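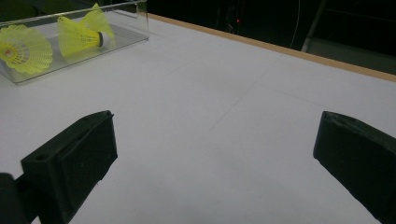
Madimen Shuttle Set
README for version 4, updated 2023-03-06

Welcome! Madimen is the after-school robotics club at Urden, and this folder holds the recordings we made for our shuttlecock project, along with everything you need to use them. We learned a huge amount putting it together (mostly by doing it wrong the first time) and we'd love other clubs to have a go with it.

What it is

A set of 144 short recordings of club members picking up and putting down synthetic shuttlecocks with a hand-held two-finger gripper. The camera rides on the gripper, so you always see the job from just behind the fingers. We use the recordings to train Parsa, our small pick-and-place program, which we are getting ready for the Disix schools challenge in October.

Why shuttlecocks? The badminton club shares our corridor and loses them everywhere, and they are wonderfully awkward to pick up. The skirt squashes, the base rolls, and the whole thing swings round on the table if you touch it off-centre. A cube is dull after an afternoon. We still haven't got bored of these!

The tasks

box-to-table: take a shuttlecock out of the clear box and put it on the white tabletop.
table-to-box: the same thing backwards. Harder than it sounds — the skirt loves to catch on the rim.
turn: pick up a shuttlecock lying on its side and stand it on its skirt.

There are 108 recordings for the two box tasks together, and the rest are turn. We know turn needs more. It was added late, after a very good argument about whether a shuttlecock standing up counts as "tidy".

What's in the folder

recordings/ has one numbered subfolder per attempt, with the video and a text file of finger openings.
labels.csv gives the task, the session, the colour of the shuttlecock and whether the attempt worked.
splits/ has our training and test lists. Please keep to the test list if you want to compare scores with us.
notes/ is the club logbook typed up. Spelling as found.

How we recorded

Start every attempt with the fingers wide open and nothing between them. Hold still for a slow count of three, then go. Finish with the fingers open again and clear of the shuttlecock. If you knock the box, carry on and mark it in the notes column, as we want those too.

We move the box between attempts and turn it a little each time. Some starting positions leave part of it outside the camera's view, and that is fine. Parsa has to cope with seeing half a box.

Failed attempts are kept. An early version of the set had only the good ones, and Parsa trained on it was hopeless at recovering after a slip. Putting the fumbles back in made a lovely difference, and it cheered up everyone whose recordings had been thrown out.

Things to watch for

The walls of the box are transparent and the edges catch the light. Simple edge finding picks up reflections and gets very excited about them.
The gripper fingers are matt black and the space beyond the table is dark, so the fingertips can be hard to separate from it when the camera tilts up. Crop to the tabletop if you are measuring finger position from the video.
There are faint lines on the white surface. They are not a measuring grid, so please don't use them as one.
Times in the first session's text files run slightly behind the video. The fix is in notes/, under "oops".
Nearly all of us are right-handed, and it shows in the way the fingers come in.

How Parsa is doing

On the test list it now picks the right spot to grip in 70 per cent of attempts. Yellow skirts against a white table suit it nicely. We have hardly tried it on white shuttlecocks, and we expect trouble!

Using and adding to it

Free for any school or club to use, change and share, as long as you mention Madimen and pass on this README with it. New recordings are very welcome, especially turn, and especially from left-handers. Use the same subfolder layout, add your rows to the bottom of labels.csv and start your numbering after ours.

Still to do: more turn recordings, a second box size, and a proper script for checking that labels.csv matches the folders. At the moment we do that by reading the numbers aloud to each other.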